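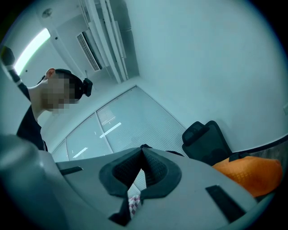
Indoor session, ceiling lights on.

Pathirana Hearing and Balance Records, release 2

Summary
This data set contains 1091 paired records of hearing tests and standing balance scores from adults over the age of 60. It was prepared by the Tevby study group for research on falls in later life.

Contents
Each record holds a participant code, age band, hearing threshold for each ear, and a balance score from 0 to 400. Higher scores mean steadier standing. In 230 records the left ear value is missing – these are marked NA and should not be read as normal hearing.

Known limits
Participants were enrolled at a single clinic. Hearing aid use was self-reported. The records do not support a diagnosis for any individual.

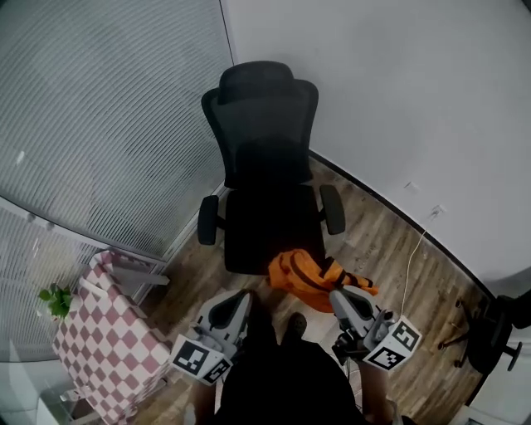 Fathima Jayasinghe wrote after the first release that the age bands were too wide to separate early from late hearing loss, and asked for five-year bands. Release 2 adopts them.

Access
Requests are reviewed each July. Corrections should be sent to Chaminda Barua, with the participant code and the field in question.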